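Clarness Facilities Desk
Ticket 727 - Rodent sighting, retail floor
Opened: 12 Jun 2026
Reported by: Aoi Imai, store manager, Foltex
Status: Monitoring

Issue
A rat was observed behind the handbag display shortly before closing. No customers were present. The tenant has asked whether the store may open as usual.

Actions taken
1. The sales floor was closed and the landlord, Kamata, was informed.
2. Grumeo inspected the stockroom and found a gap beneath the rear door.
3. The gap was sealed with steel mesh, and 5 traps were set along the back wall.
4. Food waste is now to be kept in closed metal containers overnight.
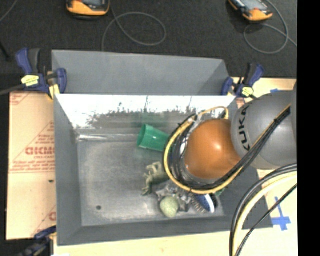

5. The traps were checked after 2 nights - no catch and no new droppings.

Resolution
The store may reopen. The repair charge of $300 will be billed to the landlord. This ticket will remain open until the follow-up inspection in September. Any further sighting should be reported under the same ticket number.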